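Glued-up table tops and how they move with the seasons
Student project report, Wood and Materials module
2019-06-08

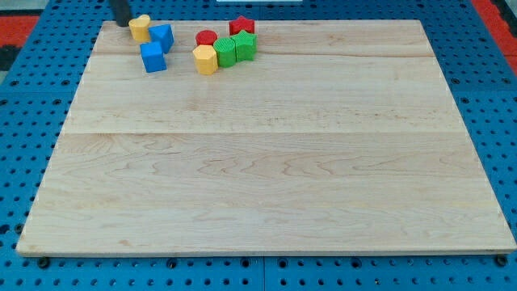 Figure 1. Pale board with a straight seam across the middle and wavy grain in one half.

1. Background

Wide boards are hard to buy and they cost a lot, so most table tops are made from several planks glued edge to edge. The wood goes on taking in and giving off moisture after it has been glued. It swells and shrinks mainly across the grain and hardly at all along it. If a top is screwed down tightly to its frame, it may split or pull the frame out of shape.

The project looked at how much a small glued top moves in ordinary rooms, and whether the way the planks are arranged makes a difference. It was carried out in the college workshop in Prurberg between November and the end of May.

2. Materials

All the planks were maple from the Kurtuluş timber yard. They were bought in one batch so that they had been dried together. We planed them, left them in the workshop for a fortnight and glued them with Meltine, the white wood glue the workshop keeps in stock. No finish was put on, as oil or varnish would have slowed the movement and the project had to fit into two terms.

We made 4 panels. Two had the growth rings facing the same way in every plank, and two had them turned over in alternate planks. Each panel was 50 cm across the grain.

3. Method

One panel of each type was kept in a heated classroom and the other two in the unheated store behind the workshop. We measured the width at both ends and in the middle with a steel rule and feeler gauges. Cupping was checked by laying a straight edge across the panel and measuring the largest gap. Readings were taken on 11 dates, always in the morning before the workshop extractor was switched on.

Humidity was read from a Promivari dial meter in each room. The store meter read lower than the classroom one when we put them side by side, so its readings were corrected by the difference.

4. Results

The classroom panels shrank through the winter and got some of the width back once the heating went off in spring. The store panels moved much less. Over the whole period the widest change was just over 4 mm, in a classroom panel.

Turning alternate planks did not change the overall width. It did change the shape. The panels with the rings all one way took on a single shallow curve, and the alternated ones went slightly wavy, which was harder to measure with a straight edge. No glue joint opened on any panel.

5. Problems

Two readings in the store were missed over the holidays. The panels were also stood on edge against a wall, so air could reach one face more easily than the other. This probably added to the cupping. Spacers behind the panels would have helped.

6. Recommendations

For a top of this size we would use slotted screw holes or wooden buttons to fix it to the frame. Either way of arranging the rings is acceptable if the top is held flat. We would choose the planks by how the grain looks at the seams.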